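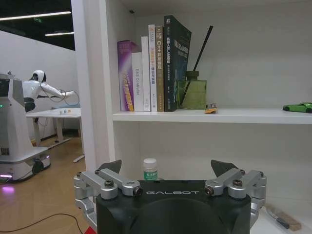

A **bookshelf** (also bookcase, or book press in older usage) is a piece of furniture, or a single fixed board, for keeping books upright with the spines facing out. Found in houses, schools, offices and workshops. The usual form is two side panels with boards running between them. Most books stand side by side and hold each other up, and the row works as long as it is full enough – a big volume at one end, such as a dark one with "SLAM" on its cover next to a tan-brown C++ book, will tend to lean. White is a common finish. Mixed rows, short books beside tall ones and English spines beside Chinese, are normal on a working shelf and are seldom sorted by height.

## Name

"Shelf" is the board. "Bookcase" is the whole thing. In everyday speech people swap them and hardly anyone minds. Dealers in old furniture are stricter, and will use "open bookcase" for one without doors. "Press" survives in some libraries as a word for a numbered case, hence "pressmark", an older word for shelfmark.

## History

Early books in Europe were mostly kept in chests or laid flat on sloping desks. In some libraries they were chained. Where chained books stood upright they often stood with the fore-edge outwards, the chain being fixed to the front edge of the cover, so the spine faced the back of the case and there was no point putting a title on it. The change to spines outward came gradually as chains went and collections grew.

Household bookcases came later. Glazed doors, adjustable boards and a cupboard underneath all became familiar in the eighteenth century. The Edine household inventory of 1752 lists "one press for bookes, with lock" in the back parlour, along with a reading stool and a pair of steps. The press itself is lost. Huia Faulkner, in her short study of the inventory, took it to be a plain cupboard with boards put in, and not a bookcase in the later sense; she gives no drawing.

Cheap machine-cut board made the plain shelf unit a common thing in the twentieth century. Flat-pack units followed, then cube units, which are used for books but also for shoes, records, toys and so on.

## Parts

- **Side panel** or upright: carries the weight to the floor. Usually the thickest part along with the top.
- **Shelf board**: fixed or movable. At least one is normally fixed to stop the sides spreading.
- **Back**: thin sheet, nailed or slid into a groove. Does more than it looks like, it keeps the case square. Units with no back need a brace or a wall fixing.
- **Pegs**: small pins in rows of drilled holes, 4 to a board as a rule.
- **Plinth**: the bit at the bottom. Cut away at the rear on some models to clear skirting board.

## Size and load

Depth is the figure that matters most to a buyer. Too shallow and large books stick out; too deep and things gather in front of them. Bottles, pens, keys, a mug. Deep shelves are sometimes used double, with a second row behind, and the back row is then forgotten.

Books are heavy. Glossy paper is worse than plain. A wide board loaded end to end will sag in the middle, and once it has set that way it does not fully come back, although turning the board over helps for a time. Shorter spans, thicker boards or a strip along the front edge are the usual cures. The Flirnis open unit, sold flat-packed in 5 heights, has a front strip on every board; the Prinex is wider, has none, and is meant for lighter things.

Tall units should be fixed to the wall. Heaviest books at the bottom. This applies double where there are small children, who climb.

## Arranging

No one system. Common ones:

**By subject.** Usual for technical books. Programming together, manuals together, and reference within reach of the desk.

**By author.** Usual for novels. Breaks down with large formats, which get a shelf of their own.

**By size.** Saves space if the boards can be moved. Harder to find anyhting.

**By colour.** Done for looks.

**By language or script.** Seen in homes with more than one language. Spine titles may run different ways: English ones mostly read top to bottom, many French ones bottom to top, and Chinese titles are often set as upright characters stacked down the spine. The reader tilts their head or doesn't accordingly.

Many shelves have no arrangement at all beyond what was put back last. Faulkner calls this "shelving by habit", and her survey of nearly 40 home offices puts it as the commonest type. The survey was first given as a talk in May at the Hsueh reading room, and only a summary is in print.

## Leaning and bookends

A row that is not full will lean. A slight lean does little harm over a few days. Over years it pulls the pages away from the spine at the top, worst with thick paperbacks. Bookends help: metal ones with a flat foot slide under the first books, heavy ones just sit there. Laying two or three books flat at the end of the row does the same job, and large floppy manuals are better flat anyway.

Packing too tight is also bad. Books should come out when held by the middle of the spine, not hooked by the top, which tears. If they won't, the row is too full.

## Care

Dust along the top edges of the pages, book held shut, brushing away from the spine. Boards wiped with a cloth that is barely damp and left to dry before the books go back. White shelves show dust less than black ones but mark more, and rub from dark covers can leave grey streaks, mostly shifted with a bit of washing-up liquid in water. Strong sun fades spines. Purples and reds tend to go first. Keep the case a little off an outside wall where damp is a problem, so that air can get round teh back.

## See also

Bookend; Cupboard; Shelfmark; Library steps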